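Rasico travel adapter and charger, after one trip

I bought the Rasico adapter in January, before a work trip with my colleagues to Unalport. We stayed there for 30 nights in a guesthouse near the old harbor. My previous adapter had stopped working in the middle of a different journey, so this time I read many reviews and still chose the one that was on sale.

The adapter is a square block with 4 plug types, which you push out with a slider on the side. The slider is stiff for the first days and then it becomes easier. There are three USB ports and one normal socket on the front. My phone and my camera battery charged together during the night without a problem. When I added the laptop, everything became slower, and the block was quite warm in the morning.

The weight is my main complaint. In the guesthouse the sockets were old and placed high on the wall, and the adapter fell out two times while I was sleeping. I put a chair under it with some books on top - not elegant, but my phone was full for the long bus ride to Dillomero. In the hotel there, the sockets were newer and the adapter stayed in its place.

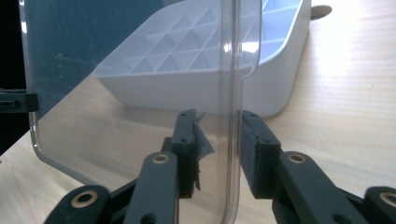

The clear plastic lid, standing upright.

The instructions are printed on one sheet in very small letters. They say that the adapter does not change the voltage, and I am glad I read this before my colleague plugged in her hair dryer. A spare fuse is included, but you need a small screwdriver to open the fuse door, and I did not have one with me.

I paid around 60 dollars at the Torres shop in the airport, with the discount. For a person who carries a phone and a camera, I think it is a good buy. If you travel with a heavy laptop, I would take its own charger and a simple plug from the local market, as I did for the last week.

My rating is 3 stars from five. I will take it with me again in the spring, together with a short extension cord.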